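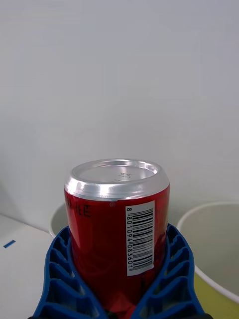
Red can, barcode label on the front right, 8 801094 083601.

**February, after lunch**

Back on the drinks shelf this afternoon, and I want to get it all down while I still remember which box is which, as last time I left it until the next morning and had to open everything again (sorry, Uzma). The kettle is on, the radiator in the store room has finally come round to our way of thinking, and I have the big table to myself until Kamran wants it for the Prurkmont samples.

The red can first. I like the look of it: bare silver at the top with a nice bright rim, then that narrow band below the shoulder before the red starts. The barcode is on a white label that runs lengthways down the can, with the digits up the left side of the bars. I've copied the number into the stock book as 8 801094 083601, spaces and all, and I'd be glad if we could all keep to that spacing. Kamran wrote his last lot without any and I spent a good while thinking we had two different products.

The label has a bit of a crease in it. I haven't tried the hand scanner on it yet, so please don't take the number in the book as a scanned one. It's typed by me, read over twice, and I've put a pencil dot beside it to say so. There is small lettering on the silver end as well, which I can't make out at all, so that column stays blank until somebody has a go with the magnifier. It lives in the Ivik tin, or it did before Christmas.

For the name column I've only put "EE" and a dash. The black lettering goes off round the side to the left of the label, and I would sooner have the whole word copied down properly than have my guess sitting in the book for ever. Uzma, if you get to it before me, write over mine in ink.

Now, shelves. We have the delivery from Sethi, 20 cans to a tray, and 4 trays, and they won't all go on the middle shelf however kindly you ask them. I've put two trays on the middle shelf and two on the bottom, with the Besadix cartons moved up to the top where the spare till rolls used to be. The till rolls are now in the drawer under the window. I know that is the third home they've had this winter, but they do fit, and the drawer shuts, and I'm rather pleased with it.

Uzma asked whether we should face the cans with the picture side out or the label side out. I've gone back and forth over this all afternoon! Picture side looks so much nicer, but for the stocktake I do think label side wins, and we can turn them round afterwards. Kamran says he doesn't mind so long as they all face the same way.

Still to do:

- try the scanner on the creased label, and note the result next to the pencil dot
- full name off the red can, in ink
- find the magnifier
- new shelf strips for the middle and bottom (I cut 7 and then put them somewhere safe)

Tea now. Kamran can have the table from four o'clock.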